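Sterkitura Help > Home Office > Paper and Filing

Upright sorter or flat stack for folders in daily use?

posted by gridline_6

I have a white rectangular desk with a second, narrower table behind it. Folders and thin clipboards in current use end up in a flat pile on the back edge of the desk. To reach the bottom one I lift the whole pile, and the pile migrates forward over the day. Everything closed goes into a Taheri cabinet in the hall, so this concerns only active papers.

I am considering an upright sorter with slanted compartments. Two points are unclear to me. First, should it go on the desk or on the rear table? Second, do the slots hold a stiff board upright, or does it slide out at the bottom? The desk is height-adjustable and I change the height at least twice a day.

3 replies

posted by Skinda

Put it on the rear table. A sorter on a height-adjustable desk moves with the desk, and tall items in slanted slots shift each time the top stops. A fixed table does not have this problem. Check the clearance first: raise and lower the desk through its full travel and confirm that the back edge does not catch the sorter or anything leaning out of it. 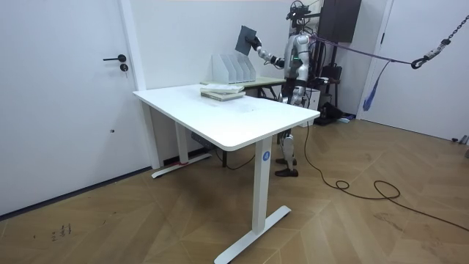 A sorter with five slots is enough for active work. Assign one slot per job and leave one free for incoming paper. If you need more than that, some of the material is not active and belongs in your cabinet.

On stiff boards: lower them in vertically, long edge down, and let them lean back against the divider. They slide only if the base is slick or the slant is shallow. A strip of shelf liner cut to the depth of the slot corrects both. Soft folders with a few sheets in them will bow -- put a piece of cardboard behind the sheets.

Load the rear slots first. With the front slots full and the rear ones empty, you are reaching over the tall items every time.

posted by tabstop107

Agree on the rear table, with one reservation. Measure your reach from the chair. Mine was too far back and I returned to piling within a month. I moved the table sideways so the sorter sits near the right end of the desk, and that fixed it. Facing the slots toward the chair also helps, and so does labeling the divider instead of the folder. I bought a Sutuven sorter in October and the finish has held up, but the feet are bare plastic and I added felt.

I would still keep a small flat stack for bound books. They are too thick for most slots and spread the dividers.

posted by mk2289

just use a tray. I had slots and everything fell over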